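4.3 Listing a used vehicle for sale

Complete this section before a customer test drives the vehicle.

1. Open Vurnine and select Add Vehicle.
2. Enter the odometer reading in kilometres. Don't round to the nearest 100.
3. Under History, choose Private, Fleet or Charity. If you don't know, choose Unconfirmed - the listing can still be saved as a draft.
4. Set the asking price and the lowest price. A gap of more than 3000 dollars needs a manager's login.

Note: The lowest price doesn't print on the window sheet. 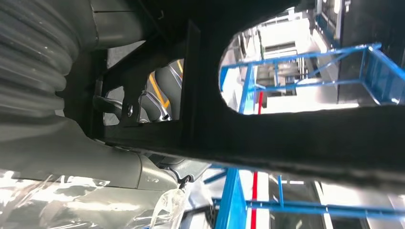 5. Record any deposit under Holds. The minimum is 300 dollars.

Caution: Cancelling a hold clears the customer's details.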